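Annatjie Zulu
A few thoughts on our cell checklist, now that Lindiwe Molefe and I have finally finished the new version — bear with me, I do go on a bit! 1/4

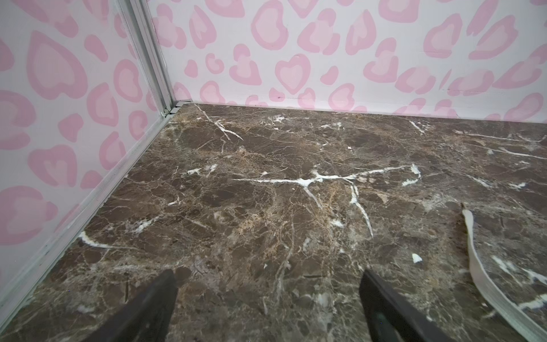
Gripper over the marble floor, pale strap off to the right.

2/4 Rule one, and I'll repeat it until you're all sick of me: log every item on the floor before the arm moves. Straps count, please, even the flat see-through sort.

3/4 Write down the floor and wall patterns too. We went back through 2,109 run sheets and only 106 mentioned the background at all, which made me a little sad.

4/4 The full list has 14 points and lives in the Zonditine folder. Send Lindiwe your edits — she's kinder about commas than I am.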